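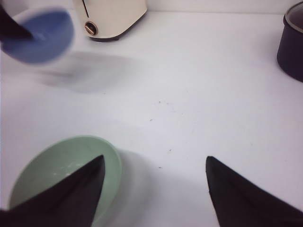
Kitchen & Cleaning
Getting turmeric out of a white tabletop?
I spilled curry on my white table and left it overnight (dumb, I know). Dish soap got the grease but there's still a yellow ring. Help!
Mujić49
Baking soda and water, mixed to a paste. Leave it on for 10 minutes, then wipe with a soft cloth.
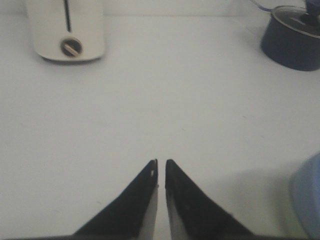
You might need to do it twice. I did three rounds on mine in November and the last bit faded by itself near the window.
Gemar_18
just put a placemat on it lol 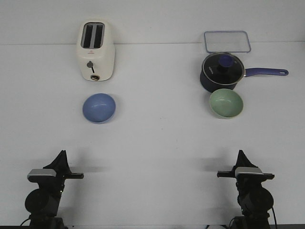 More in Kitchen & Cleaning
Crumbs stuck in a toaster
Tea stains in mugs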